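About Cluteo

Cluteo tests machines that are supposed to do chores. We do not build them and we do not sell them, and we take no commission from anyone who does. If you run a laundry, a small hotel, a packing shop or a house with too much stuff in it, and a salesman has told you that a robot can take over the tidying, we are the people you pay to find out.

The short version of what we have found so far is: mostly no. Some yes, in a few narrow jobs, with somebody standing by. The longer version takes up the rest of this page.

How we got started

Larasati Sembiring ran the back end of a linen and housewares rental business for years before she started Cluteo. In that job she sat through a lot of demonstrations. A machine would fold a towel, the same towel, always starting from the same neat pile, and everyone would clap. She began bringing her own towels. The demonstrations got shorter after that.

She wrote up what she saw for a few friends in the trade, the friends passed it along, and one February a hotel owner offered to pay for a proper write-up on a folding station called the Gukham. That was our first job. The Gukham folded hand towels well. It did bath towels if they were laid flat for it, and laying a bath towel flat is most of the work of folding one. The owner kept his money.

What we look at

We are interested in dull work. Picking a thing up, putting it where it goes, closing it, moving on to the next one. Our list of chores stands at 405, from hanging a hat on a hook to emptying a drawer of mixed cutlery, and we add to it when a client tells us about something their staff do all day that we never thought to write down.

Soft and odd-shaped goods are where most claims fall apart. A box has flat sides and stays the shape it is. A straw hat gives when you squeeze it, and the natural place to take hold of one is the rim, where the weave can crack if the grip is too hard and slide away if it is too light. People settle this without thinking. A machine has to be told, or shown, or left to learn it, and when you change to a hat with a floppier brim you may be starting over.
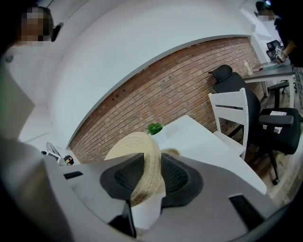

What counts as done

We are strict about this and some vendors do not enjoy it.

A chore is done when a person would walk past the result and not stop to fix it. A hat on the table is not done if the job was to put it away. A basket with its lid lying across it at a slant is not done either, although we have had that one argued with us at length, with slides.

We run a chore 20 times at the least before we say anything about it in a report. Between runs we move things. The basket gets turned a little, the lid goes down on its other face, a chair that was pushed in gets pulled out. None of this would bother a ten-year-old. It bothers machines a great deal, and a result from a table where nothing ever moved tells you very little about your own table.

We also keep track of help. If someone has to reach in, straighten the item, restart the program or say "wait, wait, wait," that goes in the report. You would be surprised how many hands-off systems have hands in them. We time the person as well as the machine, and for a lot of household work the person's minutes come out about the same as they would have been with no machine in the building.

Lids are a good test. Putting a round lid on a round basket sounds like nothing at all. But a rope lid has some flex, the basket wall has some flex, and the two seldom match perfectly after a few months of use. If you pinch the lid by its edge, it ends up standing upright, and then it has to be brought down flat and centered without shoving the basket across the table. We have used woven rope baskets for this since our second year -- they are cheap, they are in half the homes we visit, and they are hard to fake.

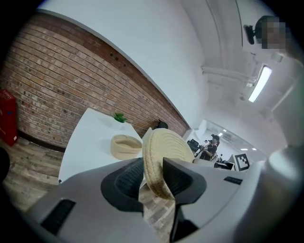 Columbus, Ohio, 23 September 2022

An update to this page, as the last version was getting stale.

We have now logged more than 2000 runs. The long report on the Wallin shelf picker is finished and available to subscribers. In brief, it is a decent machine for cartons and rigid tubs. The brochure shows it handling knitwear, and we would not buy it for knitwear.

We also spent part of the summer on Dusosa, a home tidying service which says its system learns a household's habits. We will say that it improved. It got better at finding the basket and better at coming in from the right side. It did not get good at the last inch, where the lid goes on, and the last inch is what the customer is paying for. Their engineers were straight with us about it, which we appreciated, and we have told them we'll look again when they ask.

Do we think machines will do this work someday? Probably, some of it. Gripping has come a long way since Larasati was carrying towels to trade shows, and there are things on our list that we marked "no" and later had to change. We were wrong about jar lids, for one. What we object to is the word "now" in sales material. A good grip on an object is the first third of a chore, and a video that ends there has left out the rest.

Working with us

A first look costs $400. For that you send us the brochure and describe the chore in plain words, and we tell you whether it is worth testing at all. About half the time we say it isn't, and you have saved yourself a site visit.

Full tests are done on your own items wherever possible. Please send the worn ones. New stock behaves better than anything that has been through a season, and we would rather see what your people see. Everything comes back to you, along with a note on any item that was damaged and at which run.

We do not put logos on this page and we do not hand out badges or seals. Vendors may quote our reports in full or leave them alone. Two have asked to quote one sentence, and the answer was no both times.

Subscribers get the complete chore list with current results, including the ones we changed our minds on. Write to the office and ask for Larasati, or for whoever picks up.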